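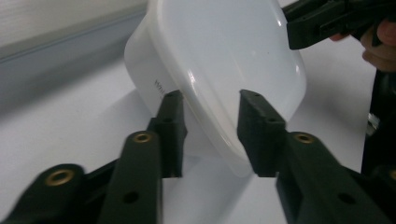
Beryl Bellamy asked at the interim review whether a phase label could be trusted at all when the estimate of finger opening under it was wrong, and whether the report would say so plainly. The question changed the order of work for the second half of the project, and the present report is arranged to answer it.

Prurkitz: Automatic Phase Labeling for Hand-Held Gripper Recordings
Final Project Report, Plunberg Institute, Department of Applied Computing
Submitted by Amanuel Tamiru

1. Background

The Birkett laboratory records household handling tasks with hand-held grippers, each carrying its own camera. The recordings are used to train a control policy. Before training, every episode must be divided into phases: approach, close, hold, and release. Until September this was done by hand in the Sindau annotation tool, and the boundaries drawn by different annotators did not always agree.

The purpose of the project was to write software that proposes the phase boundaries from the video alone. The motion log was left out on purpose. Older recordings at the laboratory have no usable log, and a method that depended on one could not have been applied to them.

2. Method

Prurkitz runs in two stages. The first stage estimates the finger opening in each video frame. It finds the inner edges of the two finger pads and measures the distance between them as a fraction of the image width. The second stage takes the resulting sequence and fits a small state model, in which each phase may be followed only by the phases allowed in the task definition. 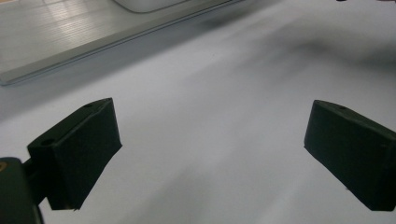 The edge search in the first stage assumes that the pads are darker than whatever lies between them. This holds for most of the container task, which takes place on a white tabletop. It is weaker where shadows fall across the table, and the threshold is therefore set separately for the left and right halves of the image. The first version used a single threshold for the whole image and often took the edge of a shadow for the edge of a pad.

Worn pads were a second source of error. A ragged lower edge moves the detected line by a small amount from one frame to the next, and the state model read this movement as the start of closing. A median filter over the opening signal removed most of these false starts - at the cost of a short delay in detecting real ones. The delay is constant, so it is subtracted before the boundaries are written out.

The state model has few parameters. Each phase has a minimum duration and an expected direction of change in the opening. The hold phase also requires that the region between the pads differ from the bare table. This last condition was added after the interim review, in response to the question recorded at the head of this report.

3. Data

The development set consisted of 456 episodes of the container task, all labeled by hand in Sindau. A further 63 episodes were set aside for testing and were not opened until the parameters had been fixed.
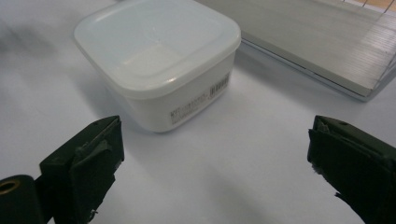 White containers were kept in the set although they are hard for the method. A white wall between the pads can look very much like the table, and the hold condition described in Section 2 has little to work with. Removing these episodes would have improved the reported result and made it less useful to the laboratory.

4. Results

Of the 63 test episodes, 31 were accepted by the reviewing annotator with no change to any boundary. The remainder needed at least one correction. The most common correction was to the boundary between close and hold, where Prurkitz tended to be late. The boundary between approach and close was seldom moved.

The program also writes a confidence value for each boundary. In the original design this value came from the state model only. It now falls whenever the opening estimate is missing or jumps between neighboring frames, and low values are shown in Sindau in a separate color. In reply to the reviewer's question, a phase label should not be trusted when the estimate beneath it is poor, and the software now marks those places for inspection. 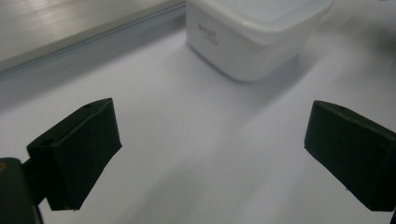

Figure 2. Open fingers with the lidded container ahead on the tabletop.

5. Limitations and Further Work

Prurkitz treats the two grippers in a two-handed episode as separate recordings. A container passed from one to the other is labeled twice, and the two sets of boundaries are not compared. A joint model would be the natural next step, and the file format already has a field for the partner recording.

The method has been tested on one task and one table. A dark surface would defeat the edge search as it stands. The source code, the parameter file, and the test labels have been placed in the Birkett project directory, and the setup notes cover installation on the annotation machines.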